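Home Abstract Sections References Cited by

4. Advice from founders as evidence

Interviews with successful founders are often read as though they were data. We doubt that they can carry this weight. Kauppinen's study of the Drallside talks followed 12 business owners, and 6 of them credited their success to never turning down an offer. The study has no comparison group. Owners who accepted every offer and then went broke were not invited to speak.
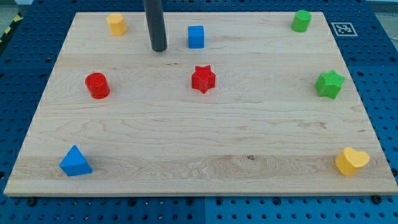

Department of Management Studies, Partanen College
Figure 4. Wooden board on a blue perforated metal table.

The Kolletti survey is larger but has the same weakness. It asked people to recall why they took a risk long after they knew how it paid off. Tyyne Kauppinen defends this method on the ground that founders know their own minds. We see little support for that claim. At Pludance, the founder's account of the first October changed between two interviews, and the later one was the more flattering.

We therefore treat "say yes to everything" as a story told by survivors. Whether it helps a new owner remains untested, and neither source reports how many owners tried it and quit.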